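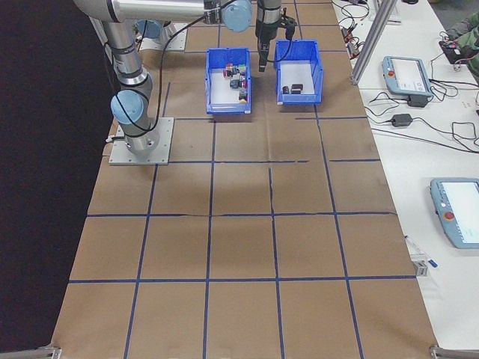 Filed under: Village News, Getting About

I've been moaning about the Natholm bus for so long that my family leave the room when I start, so I'm very pleased to report some good news for once. The evening service is coming back in August!

If you missed the whole saga, the last bus home from Korletey was pulled forward to teatime a while ago, and anyone who worked late or fancied the pictures had to get a lift or fork out for a taxi (I did both, far too often). Siebe Verstraete from Mill Row started a petition on the counter of the bakery and got 266 names on it, mine included, in my worst handwriting.

I went along to the meeting at the library where the new timetable was handed out. It was packed and very warm, and I ended up sitting on the children's book box with Yichen Feng, who does late shifts at the hospital and has been cycling home along the top road in all weathers. She was grinning from ear to ear.

So, the details. There'll be 2 extra buses each evening, the last one leaving Korletey at twenty to eleven. Both will stop at Greltolden on the way, by the old chapel - handy if you're at the swimming baths. The fare stays the same as the daytime one. It's a trial for now, and the bus company wants to see over 300 passengers a month before it will promise anything past Christmas.

I think we can manage that, but it does mean using the thing. I've already talked my sister into a curry night, and the quiz team are going to leave the car at home.

One grumble - the shelter at the Natholm end still has no light, and I did ask. I was told it's "on the list". I'll ask again next month.

Paper timetables are in the library and the bakery now, so grab one while they last.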